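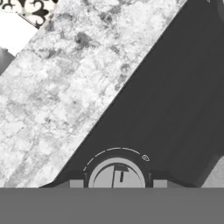 *Marble-patterned surface beside a dark grey one*

**To:** Durnach Women's Football League – club secretaries list
**From:** Glenys Whitlock
**Subject:** Re: Cup semi-final at Irkasley, kick-off and squad lists

Hello all,

Lutfa's message is quoted at the bottom for anyone who missed it. I've spoken to both clubs and to the ground, so these are the answers as they stand.

The semi-final between Mollum and Irkasley Reserves stays at Irkasley. Mollum asked whether it could be moved to a neutral pitch, as they were drawn away in the last round as well. The draw was made under the rules we all agreed in June and I can't change it for one tie. Alfie Wragg has accepted this on behalf of Mollum, though he would like the rule looked at before next season and I have put it on the list for the summer meeting.

Kick-off is 2 pm. If the scores are level after ninety minutes we go straight to penalties, with no extra time. Last year's programme said otherwise and it was wrong.

Squad lists need to reach me by noon the day before. You can name up to six substitutes and use four of them. Rolling subs are for the under-16s only.

On players coming up from the youth side: Isla Mudgway is eligible for Mollum. She was registered in time and has played the 4 league matches she needs. I know there was some talk about her appearance for the county side, but county games don't count either way.

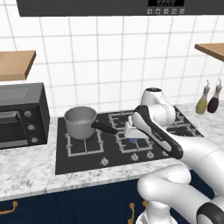
## Gate and parking

Irkasley took 382 through the gate for the quarter-final, a good crowd for us, and the lane was blocked for most of the second half. There are 35 spaces behind the stand and they will be kept for the two teams and the officials. Everyone else should use the field by the bowls club – the entrance is on the left after the bridge, before you reach the ground.

Genivaldo Honorato will be on the gate from one o'clock. He needs a float in coins, so if either club can bring change please tell him directly.

## Match report

Mollum have offered to write this one. Please send it to the list with the scorers and the minute of each goal. The last two reports came without them and I had to ring round.

Glenys

> **From:** Lutfa Mridha
> **Subject:** Cup semi-final at Irkasley, kick-off and squad lists
>
> Hi Glenys,
>
> A few things from our side before the semi.
>
> Is it definitely at Irkasley? Some of our players have been told it might move. We need to book the minibus and Vishwakarma Coaches want to know the pick-up time.
>
> Is it extra time or straight to penalties? And how many subs can we use?
>
> Also, can you confirm that Isla is all right to play? She is on our list, but I don't want to name her and then find there's a problem.
>
> We're happy to do the match report if no one else has asked.
>
> Thanks,
> Lutfa
> Mollum WFC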